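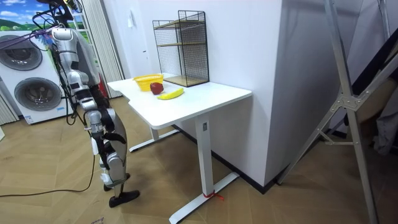 About Karkico

Karkico supplies desktop storage and desks to small offices, schools and shared kitchens from a single workshop and showroom in Grosthorpe. The current catalogue lists 33 items, all kept in stock. The usual arrangement for a staff room is a white desk on a metal frame, set against the wall, with a black wire mesh shelf unit at the back and a yellow basket in front for fruit. Shelf boards are light in colour and sit inside the mesh panels, one of them at the base.

Orders are handled by Roxana Rivadeneyra. Thijs Smits looks after frames and replacement parts, and Lotte Schouten runs the showroom. Delivery within the region takes up to 9 working days.
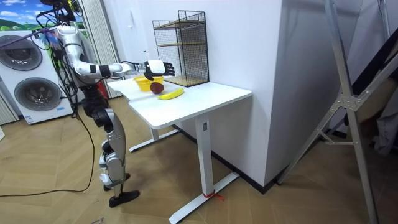 Replacement boards and baskets can be ordered separately under the Conach part numbers printed in the catalogue. Customers with older Postma frames should send the leg measurements before ordering, as the foot bars differ. Minimum order for schools is one desk; trade accounts open at 200 units per year.

Please keep the centre of the desktop clear when measuring for a shelf unit, and measure from the wall to the front edge. Colour samples are posted free of charge.

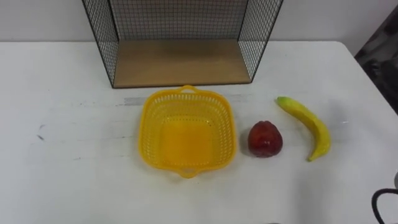 Mesh shelf unit with yellow two-handled basket.

Showroom: Unit 9, 1791 Postma Road, Grosthorpe. Visits by appointment with Lotte Schouten.

Page updated June 24, 2024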